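Thread on duvet warmth ratings, because I have now read enough care labels to have opinions. Mostly technical. Mute as needed.

1/ The number on the packaging in Europe is usually a tog value. One tog is 0.1 square meter kelvin per watt. It measures thermal resistance through the fabric and fill, tested flat on a heated plate. It says nothing about how heavy the duvet is.

2/ In the US you mostly get "light," "all season" and "extra warm" plus a fill power. Fill power is the volume in cubic inches that one ounce of down takes up under a set load. It describes the down. It does not describe the duvet.

3/ So a high fill power duvet with very little down in it can be colder than a cheap one stuffed full. You need fill power and fill weight together. If the listing gives only one of them, email and ask for the other.

4/ I asked Vivent for the fill weight of their summer model. Got the answer by Thursday: 30 ounces, king size. Plistberg sent me a washing guide.

5/ Baffle boxes vs. sewn-through. Sewn-through stitching pins the top and bottom fabric together, so the insulation is close to zero along every seam. Fine for August. In an unheated bedroom you will feel the grid. 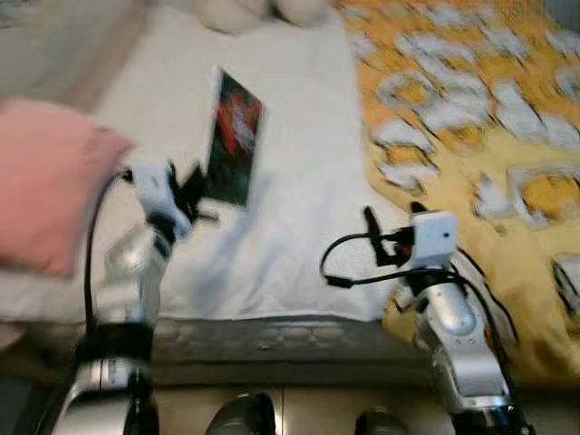
White bedding, two arms, one of them blurred.

6/ Washing. Down clumps when damp and the clumps dry last. Low heat, long cycle, stop and break them up by hand. My last one took 5 hours in the dryer, including stops. If it smells like a wet dog it is still damp inside.

7/ Lærke Lund replied to an earlier post asking about wool. Wool has lower resistance per ounce than down but takes up more moisture before it feels clammy. If you run hot and wake up sweaty, that matters more than the tog number.

8/ Covers count too. A tightly tucked cover that is a size too small compresses the fill and you lose loft. Mine was 2 inches short each way. Bought the next size up from Ravn and the corners filled out.

9/ Correction to 4/: Raffaele Vitale points out that the 30 ounces is fill only. The shell is extra. He is right, and the shipping weight on the page includes the bag as well, so do not use that for anything.

10/ Comparing across sizes: divide fill weight by area. Ounces per square foot is ugly but it works. Anyone selling three sizes with the same fill weight is selling you three different warmths.

11/ Will do pillows next. Wunanus has a spec sheet with loft before and after compression, so I am starting there. If you own one and a ruler, send me your numbers.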